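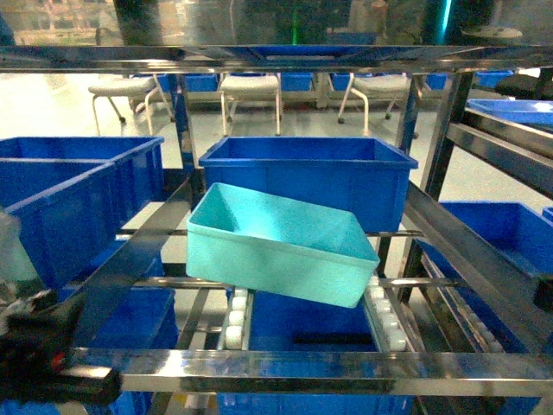

A teal bin among the blue ones on a steel flow rack with rollers.

When Sunita Rathore started in the packing room at Wisdale, she learned the word "tote" before she learned the names of her colleagues. I had the same experience with English, so I liked her at once. A tote is a plastic bin with straight habits: it stacks, it slides, it goes out full and comes back empty. In my first language we have one word for all of this, and it is also the word for a bathtub.

Wisdale sends out spare parts for garden tools. The parts are small and they look alike. For years they were kept in cardboard boxes on flat shelves, and whoever needed a spring or a washer put an arm in up to the shoulder. Annick Mallet, who runs the room, still keeps one of these old boxes under her desk. The corners are soft like cloth.

The change came in January, with racks on which the shelves slope toward the picker and the bins travel on small rollers. You load from the back and take from the front. When the front bin is removed, the next one should come down by itself. I write "should" with care. A bin that is put in a little crooked will stay crooked, with one corner on the rollers and the other on the rail, and it will wait there until somebody gives it a push.

"People think the slope does the work," Annick told me. "The slope does half. Your hands do the other half, at the back, when you load."

She showed me her way. Both hands on the short sides, the bin held level, the front edge set down first between the guides. Then she lets go slowly – she does not throw, and she does not like to see others throw. Bevan Tamihana, who is taller and faster, throws a little when she is at lunch. He admitted this to me without shame.

Color was the longest discussion. Blue is for stock which moves every day. Teal is for returns, the parts that customers send back and that must be checked again before they are sold. The teal bins are shallow, because Annick does not want returns to pile up. Bevan wanted red for them. Sunita said red would make a returned spring feel like an accident, and so teal won, by 5 votes to 2. One person was on vacation.

The disadvantage is that a shallow bin and a deep bin do not always behave well together on the same rack. The team now tries to keep teal on the lowest lane at the right side, but at the end of a busy shift you will find it wherever there was room.

Before I left, I asked Sunita what she would still change. She thought for a long time. Bigger labels, she said, and a step for the short people, and a place to put your coffee that is not a bin. Annick heard the last part from the other side of the room and said that the coffee question was closed.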